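How to sort out a pen cup (without buying another one)

Most desk organizing advice wants to sell you something. I have been through a Kandix drawer insert and a Dotden carousel, and both ended up holding dead pens. A plain cup does the job if you are strict about it.

1. Clear a flat, light-colored surface. A white cutting board or table works, and small things show up on it.

2. Tip the cup out. All of it, including the fluff.

3. Test every marker on scrap paper. If it skips twice, it goes. I don't believe in reviving them with warm water, whatever Gearóid Keogh tells you.

4. Put tall, narrow things back first and stand them upright. Anything with a wire handle, like a little pail, gets its own spot — it will only snag on the rest.

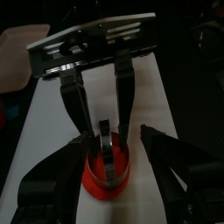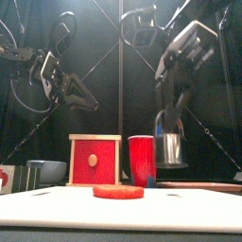
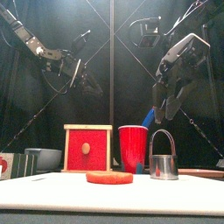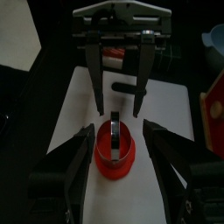 A red cup or ring is in all four, with a blue marker over the cup in the third.

How full should a pen cup be?

Two thirds at most. If you have to hold the cup down with one hand to pull a pen out with the other, take a few things out and put them in a drawer.

5. Check it again in January. Widad Boutros claims she had 80 pens in hers before she started and kept almost none. I kept more than that, and I still reach for the same 2.

Felt pads under the base are optional. I tried them and noticed no difference.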